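About Dreloven

Dreloven is a stock footage library run by two people. We license 3,000 clips, most of them shot by the folks who live where the clips were filmed. We started because we had bought a lot of stock video over the years and were tired of it.

You have probably seen the claims other sites make. Millions of clips! Fresh content every minute! We have our doubts. Type "harbor at sunrise" into one of those and you get the same harbor 400 times, half of them sunsets played backward. We would rather turn down a clip than sell it to you under five titles.

Stavros Stamatopoulos watches every submission from start to finish. Antigoni Drakos writes the titles and keywords, and she does not use the words "stunning" or "breathtaking." If a clip is shaky, the listing says shaky — not "handheld-style."
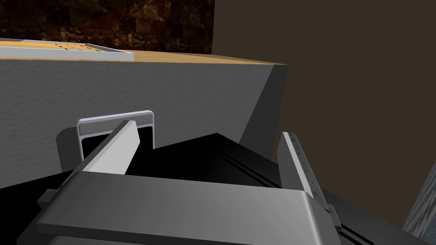 Our contributors get 40 percent of each sale, paid every December. We know that's not a fortune, and we don't trust libraries that promise one. There are 3 license types, and none of them is called Premium.

Refunds are handled by Antigoni. Write to her with the clip number and what you expected to see.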